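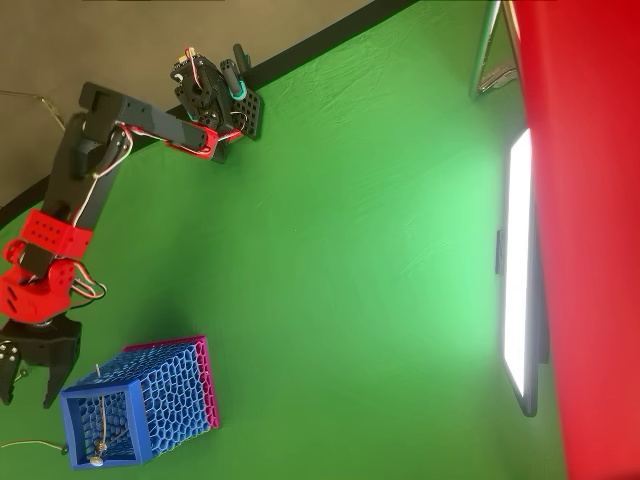 *Open box in honeycomb lattice, blue with a magenta-pink far rim and back face.*

# Walls Made Mostly of Holes

Open lattice boxes have been passed around among people with 3D printers for years, usually as a free file with no instructions. Most of them hold pens or spools of wire. A few get used hard enough to show where the pattern is good and where it fails, and the differences come down to a handful of dimensions that are easy to change before printing.

Joyce Biwott draws storage for Stosenska, a small shop that sells bins and drawer inserts to sewing rooms and repair benches. Her first lattice box was a solid-wall bin with hexagons cut through it. It used less plastic and split at a corner in June, when a customer stacked spools of thread in it and picked it up by one edge.

"The corner was the same thickness as the webs," she says. "I'd treated the whole thing as one surface."

## Cell size

Her current bins, sold as the Nzioka line, use cells measuring 9 mm across the flats. Larger cells print faster but let small parts through, and the bridge over the top of each opening starts to sag. Smaller ones hold more but take longer, and on a draft setting the holes close up at the corners until they look round.

A hexagon standing on its point prints cleanly on a vertical wall. The upper two sides lean inward at an angle most machines can manage without support. Turned onto its flat, the same hexagon has a level top edge that must be bridged. At 9 mm the bridge usually holds, with some stringing inside the cell. Biwott draws everything point up and rotates the pattern again if the box will be printed on its side.

## Rims and corners

The rim takes most of the handling. A lattice that runs straight out to the edge leaves half cells, each with two short prongs that snag on cloth and snap. The usual fix is a plain band all the way around, thicker than the web below it. Corners get the same band, carried down to the floor.

Color can change along with the section. The box in the photograph is mostly bright blue, with the far rim and back face in a vivid magenta-pink. On a single-nozzle printer, a color change is simplest when it falls on a layer line, so the orientation of the print decides which part of the box can be the second color. With a box standing on its base, that means a horizontal stripe. Printed on end, a whole face can be different.

Two plastics from different makers should be tested together first. Biwott prints a short tube across the change and bends it by hand. If it parts at the color line, she raises the nozzle temperature for the first layers of the second color - her base setting for PLA is 200 °C.

## Hardware

A long open box flexes inward when squeezed, and lattice walls flex more than solid ones. Metal hardware is one answer. Inside the box in our photograph, a thin metal rod runs lengthwise and ends at a small round silver thumbscrew head. Biwott uses rods in her own long bins as dividers and as a rail for hanging tags, always through a solid boss and never through the lattice itself. A screw head bearing on a web cuts into it within weeks.

## Length

The longest Nzioka bin is 255 mm, set by the bed of the printers she bought secondhand from Estent, a sign maker that was closing its workshop. Anything longer has to be made in two pieces and joined. She tried a dovetail and a glued lap, and now uses neither. The joint was heavier than the rest of the wall and the bin rocked on the shelf.

## Cleaning

Dust collects on the lower edges of the cells. A soft paintbrush clears it dry, and dish soap in lukewarm water deals with oil. PLA bins should stay out of the dishwasher, where the long walls bow. Thread ends are harder to remove, and tweezers are quicker than pulling.

For loose needles or beads, a lattice floor is the wrong choice at any cell size. Stosenska sells a plain tray, the Stekero, that drops in and sits on the base. It has 8 mm sides and costs less to print than a solid-floor version of the bin. Customers who ordered the early bins can get the tray separately, though the first batch had a slightly narrower base and the tray needs sanding along one side to fit.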